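## 4. Using the table for the daily shopping

Section 4 is about the everyday use of the Lendus table after it is assembled and the three wall panels are standing (see Section 3). Please read it one time completely before you put food on the table.

### 4.1 Before you start

- The tabletop must be dry. Wipe it with a soft cloth, always in the direction of the wood grain.
- Check that the panels stand firmly. The left and the right panel open outward to the side where you work. They are not made to lean on.
- Keep fruit and vegetables away from the cleaning liquid. If you use Dratident, let the surface dry for 2 hours, then wipe again with clean water.

> **Caution:** Never use the tabletop as a cutting board. Damage from knives is not covered by the Lendus warranty.

### 4.2 Putting the produce on the table

1. Set the empty basket on the table first. Leave enough free place next to it for one bag.
2. Put the mug on the table too, if you want to have a drink near. Do not fill it higher than two fingers below the rim.
3. Look at the bottom of the produce bag. If there is water inside or outside, dry the bag with a towel before you set it down.
4. Lay the bag on the table with the heavy side down. Do not drop it, even from a small height, for the soft fruit on the bottom will get marks which you see only the next day.
5. Let the bag rest for a short moment. Round fruit likes to move, and when the bag has found its position it is easier to open.

> **Note:** A clear bag is the best choice. You can see the condition of the produce without opening it. With paper bags, please open the top and check first.

### 4.3 Sorting into the basket

1. Open the bag at the top. If it has a knot, loosen it slowly. Do not tear the side, or everything will roll to the back panel.
2. Take out the hard pieces and lay them in the basket.
3. Put the soft pieces on top, in one layer only.
4. Pieces with a bad spot go on a separate plate. Eat them the same day or cut the spot away in the kitchen.
5. Do not put more than 2000 g in the basket. When it is fuller, the air does not come to the lower layer.
6. Fold the empty bag and keep it for the next shopping.

In July and in other warm months, sort the produce soon after you come home. A closed bag becomes humid inside very quickly, and leafy vegetables suffer from this first.

> **Caution:** Hot mugs and hot pots need a coaster. The Zimach felt coaster (order number 154) is suitable. White rings from heat can not be removed with polish.

### 4.4 If something is spilled

1. Lift the bag and the basket away first, and put them on a dry place.
2. Take the liquid with a cloth, from the outside to the middle. Do not rub.
3. Check the line where the tabletop meets the back panel. Small drops stay there and are easy to forget.
4. Put the things back on the table only when it feels dry to the hand, with the mug at a safe distance from the basket. 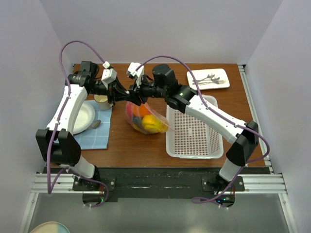

5. Wash the cloth and hang it to dry. Do not leave it lying on the tabletop overnight.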